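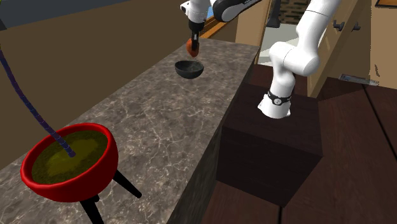
One dark bowl, one long stretch of marble.

I have a small kitchen and a big opinion: stop buying the good countertop for people who aren't coming over.

My cousin Narendra Ahuja redid his kitchen in August. He's a sensible guy who drives a 200-dollar car, or close to it, and he spent $3919 on one slab of marble. I went with him to the yard in Rurndale to pick it out, and I get it, I do. You stand there in front of all that stone and your old laminate at home starts to feel like a personal failure. He ran his hand along it like he was buying a horse.

Then he got it home and stopped cooking. Lemons got moved to the table. Red wine got moved to the porch (in the rain, once). I chopped an onion at his place last month and he hovered so close behind me I could hear him breathing through his nose.
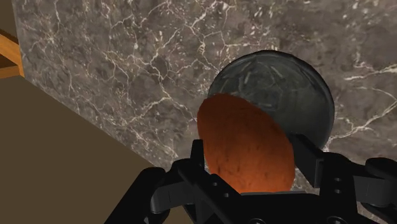 Pale veins running every which way through gray-brown marble.

I'm not against pretty things. That kind of veining is gorgeous and I could look at it all day. But a counter is where you put the groceries down. It's where the kids do homework and where somebody leaves a sticky spoon. If you can't stand to see it used, you've bought a painting and laid it flat.

My grandmother's counter in Skirby was yellow, with a burn mark by the stove the size of a saucer. She rolled dough on it for 33 years. When the house sold, my aunt Hằng Châu asked the buyers if she could have the piece with the burn, and they let her saw it out! It's in her garage now, leaning against the freezer. I'd like to meet the person who will one day saw out a section of counter that never had a mark on it.

And yes, I know stone can be sealed. Narendra sealed his. He bought a kit for $490, gloves and all, and he still wipes it down with a cloth nobody else is allowed to touch. The worry didn't go anywhere, it just got more expensive.

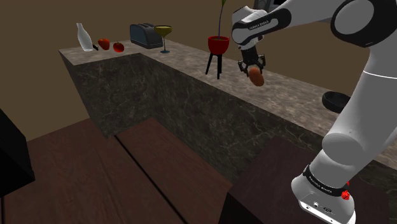 Something small and brown held in the air above the counter. Potato or bread roll, take your pick.

So buy the marble if you love it, and then please, put a potato on it. Spill the coffee the first week and get it over with. My friend Wellington Rangel has a marble top with rings all over it from years of juice glasses – it looks like a place where people live, and I've never once been nervous eating there.

Narendra is reading this, by the way. I'm bringing beets on my next visit.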